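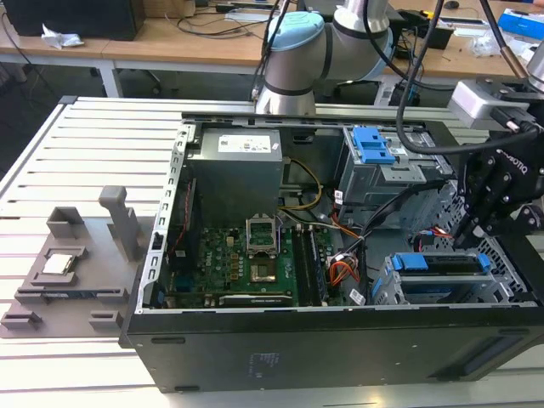 A desktop tower on its side, with the processor out and the socket open.

The case for fixing your old computer is usually made by people who enjoy fixing old computers. I'd like to hear from somebody who doesn't.

I have been reading repair advice since July, when my own desktop began shutting itself off in the middle of the afternoon. All of it has the same cheerful tone. Open the case, blow out the dust, swap a part, save the planet. The local free paper ran a piece of this kind two weeks ago, and the man at Larkitz, the parts counter on the main road, has it taped up next to the register. It promises that anyone with a screwdriver and 30 minutes can give a computer a second life.

Anyone? I took mine apart on the dining table. The cover came off easily and that was the last easy thing. Cables ran across everything I wanted to reach. The drives sat in cages with blue plastic tabs that you squeeze, or slide, or possibly both, and the manual I found was for a different model. The memory came out fine. Then I got to the processor, a small square under a metal bracket, and read that it should be held by the edges only, that the contacts underneath must not be touched, and that pushing down on it was a good way to ruin the board. This was in the section marked "beginner."

I don't say it can't be done. I say the price is being left off the sign. A used processor from Larkitz cost me 15 dollars, which sounds wonderful until you add the thermal paste, the second trip for the right thermal paste, and 4 evenings. Kusuma, the repair shop by the post office, would have charged me more than that for a single hour, and I now think their rate is fair.

The other half of the argument is about waste, and I have more sympathy there. A steel box with a working power supply in it shouldn't go to the dump over one bad part. But ask where your replaced parts go. Mine are in a shoebox. The Flosa drop-off takes whole machines and wouldn't take the shoebox, and the woman at the window told me to try the county, whose recorded message told me to try Flosa.

Then there is the matter of what you have saved. My desktop runs again. It's slow, as it was before, and the browser complains that the system is out of date. I spent last weekend nursing a machine that a secondhand one from Dirkik, two years newer and with a warranty, would have beaten on every count. Somebody was going to throw that one away too.

If you like the work, do it – it's a better hobby than most. If you have an old case in the closet and a free winter, go ahead and practice on it. But the repair crowd should stop telling busy people that paying a shop is lazy, or that buying used is giving up. And the paper could print the hours next time, along with the name of a place that takes the leftover parts.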